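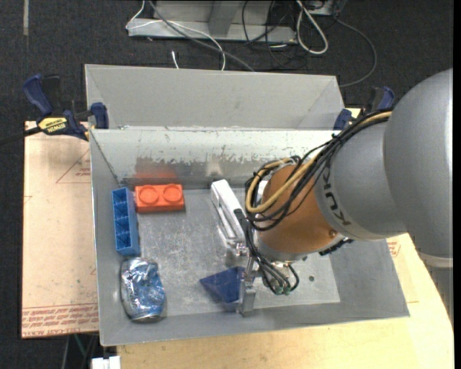
Gülizar Karakaya

How to settle a crew in beside a bin-picking arm

When our sorting room at Delstead got its first arm last November, I had 88 pages of setup notes from Nilus and not one line for the people who had been doing that job by hand. So I wrote my own, and I've been tidying it up ever since – bear with me if it wanders a little.

Start with the bins. Clamp them at the sides before anyone touches the pendant, then lean on them with your whole weight. If they creep, the arm will miss, and your crew will get the blame for it.

Next, choose a practice load. Mix the shapes on purpose: a couple of toy blocks, something pointed, a crushed can. Cans are wonderful teachers! Let each person place the pieces and guess which one will give the gripper trouble. Our hand sorters guessed better than I did, every single time.

Now run 93 picks at slow speed with 2 people on shift, one watching the fingers and one watching the cables and hoses as the wrist turns. Write down every miss in plain words. "Slid off the slope" is plenty.

After that, talk about the jobs themselves, and please do it before full speed. At our place 4 sorters moved to checking and clearing jams, and the Naltden line borrowed our rota later on. Clearing jams is skilled work – stop the arm, lock it out, then reach in – and I asked Bilgin to grade it that way on the pay sheet.

Leave the miss log by the bins where anyone can add to it.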